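Home | Guides | Table Surfaces | Storage | Small Parts | Contact

Setting Up a Sorting Table with a Foam Board Surface

Applies to: light indoor sorting, packing and placing of small smooth items (eggs and egg-shaped pieces, wooden or plastic shapes, balls, bottle caps). Not intended for hot items, cutting work or anything heavier than a full coffee mug.

1. Why the surface matters

A bare wooden tabletop has two drawbacks for small rounded items. It is hard, so pieces bounce when dropped from even a low height, and it is slick, so they roll. Grain and varnish also make pale or brown pieces harder to pick out at a glance. A sheet of foam board deals with most of this at low cost. It gives a little under load, it has an even color, and it can be replaced when it wears out.

Cloth was tried first. It holds pieces well but bunches up under the forearm, and a basket set down on a fold will tip. Rubber matting stays flat but has a smell that took most of November to clear from a closed room.

2. Materials

- One sheet of foam board, white or near white, large enough to cover most of the table
- Low-tack double-sided tape
- A sharp utility knife and a metal ruler
- One small open-grid plastic basket with a low rim
- A damp cloth

The board used for these notes came from Hofstetter, item 679 in their sheet goods list. Any smooth board of similar weight will do. Avoid board with a gloss coating. It reflects overhead light and cancels the benefit of the even color.

3. Cutting the board

Measure the tabletop and subtract a little from each dimension, so that a narrow strip of wood remains exposed front and back. The strip gives the fingers somewhere to get under the board when it has to be lifted, and it keeps the edge away from sleeves and belts.

Cut in three passes. The first pass goes through the top skin only, the second through the foam, the third through the bottom skin. A single deep pass drags the foam and leaves a ragged edge that keeps shedding. If the edge frays later anyway, trim it back with a fresh blade or cover it with paper tape. A thin frayed border does not affect use, but the crumbs end up in the basket.

4. Fixing the board

Wipe the table and let it dry. Put one short piece of tape at each corner and one in the middle of each long side. Lower the board from the far side toward you and press outward from the center. Check for rocking by pushing down on each corner in turn. Slight unevenness at an edge is acceptable as long as the working area in the middle lies flat.

Do not tape the full perimeter. Air gets trapped, the middle lifts, and round pieces will find the low spot every time.

5. Placing the basket

Set the basket on the side of the non-dominant hand, far enough in that neither forearm crosses it. Left of center suits most right-handed users. The pieces to be sorted start on the opposite side, and the middle of the board stays clear as a transfer area.

An open grid in the floor and sides has two practical effects. Dust and foam crumbs fall through, and a smooth piece sits partly in an opening, which reduces rolling. Check that the openings are clearly smaller than the smallest piece. 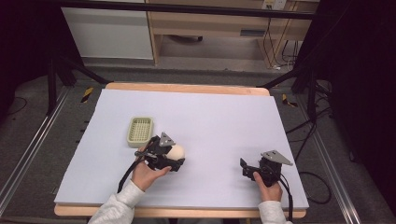 Flurina Haslinger wrote to say that she lines the basket with a single sheet of kitchen paper for real eggs, because hers picked up hairline cracks from the grid. She folds the paper over the rim and changes it after each batch. For cream or white pieces she prefers brown paper, which makes a missed one easier to spot.

The lining is a reasonable addition for anything with a shell. It does stop crumbs from falling through, so the basket should be tipped out and shaken more often.

6. Placing egg-shaped pieces

a. Take the piece across its narrow dimension, near the widest point. Gripping it by the ends makes it turn.

b. Lift just high enough to clear the rim. With a low basket, two finger widths above the rim is enough.

c. Lower until the piece touches the grid, then release. Letting go above the grid is the usual cause of cracked shells and of pieces hopping out.

d. Fill the corners first, then the sides, then the middle. Pieces in the corners are held by two walls and keep the others in place.

e. Stop at one layer. A second layer rests on rounded tops and will shift when the basket is lifted.

6.1 If a piece rolls

Leave it until it stops, provided it is still on the board. Grabbing at a moving piece usually pushes it farther. If pieces keep rolling the same way, check the table with a level and pack the low legs with card.

7. Cleaning and replacement

Wipe the board with a barely damp cloth after use — wet foam board swells at the cut edges and does not recover. Pencil marks come off with a soft eraser. Ink does not.

One board lasted 283 sorting sessions before the surface skin began to lift near the front edge. Turning the board over once, at about the halfway point, evens out the wear. Wash the basket in warm soapy water and dry it upside down.

See also: Choosing a Low-Rim Basket; Leveling a Table on Carpet

Contact: Edeltraud Widmer, Tilach Workroom Notes | © Tilach | Back to top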